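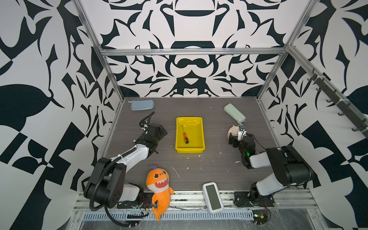
Black and white on three sides, above a dark grey top.

Some time in the last few years it was decided that a wall should have something to say. I stayed in a hotel in September where the wallpaper behind the bed was so busy that I slept facing the door. The receptionist called it a feature. My dentist has one now as well, all leaves, and you meet it at the very moment you would like to be looking at nothing.

I am not against pattern. My grandmother had roses up the stairs and ducks in the bathroom, and she saw no need to discuss either. What wears me out is the talk that comes with it. The sample book from Bralleo runs to 98 designs, and every one has a paragraph. Neves, a sort of zigzag, is 'a conversation with the mountain'. Ania is 'for rooms that remember'. It costs 68 pounds a roll and I would like it to remember where I put my glasses.

My friend Tarmo Kuusk papered his hall in it last winter. The hall is narrow and has two doors, a meter cupboard and a radiator, so matching the repeat took him 19 evenings and most of his good nature. It looks splendid. He now goes in and out through the kitchen.

Magnolia, meanwhile, has become a kind of insult. Estate agents say it with a lowered voice. Yet I grew up in a magnolia house and I can't remember a single wall of it, which seems to me fair praise for a wall. We hung coats on them. We measured children against them in pencil, and you try finding a pencil mark on Neves.

I did ask a decorator, Nabil Rawashdeh, what he has at home. White, he said, all through, and he does it again every few years with whatever is left in the van. Then he quoted me 903 pounds for the sitting room -- leaves, my wife's choice -- and he starts when the paper comes.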